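Jimia Wants 3000 Tries

The work at Jimia is repetitive by design. An operator guides a pair of arms through a short job with boards and a plastic bin, the cameras record it, and the table is set up again. The project, called Skarkateo, has 210 usable recordings so far and a target of 3000.

Two arms share the table at Jimia, with apple-print fabric on the walls.
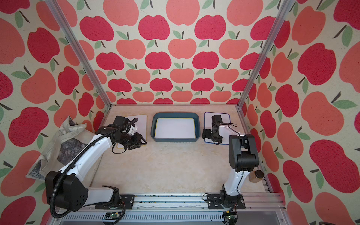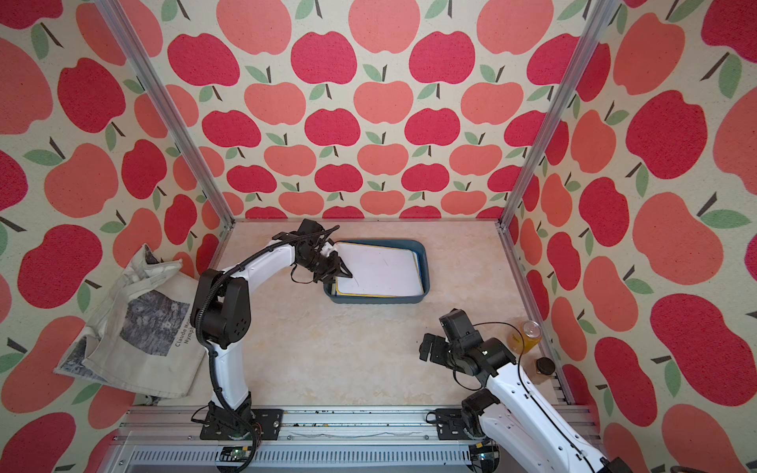
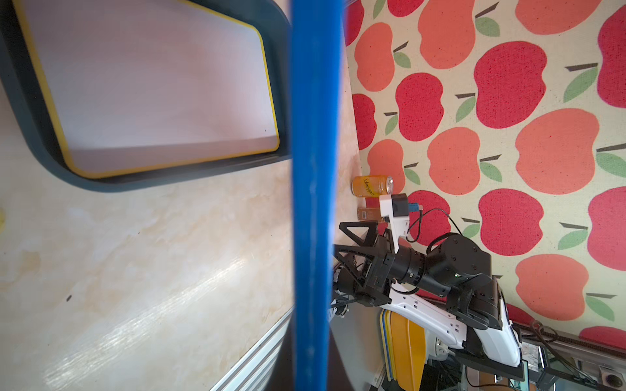 Failed tries are kept too - they go in a separate folder with a note on what went wrong. A good operator gets through 11 recordings before a break. Kulden, which pays for the work, will train its first model once the count reaches 1000, and the setup will then move to a bigger room on Grabowska in December.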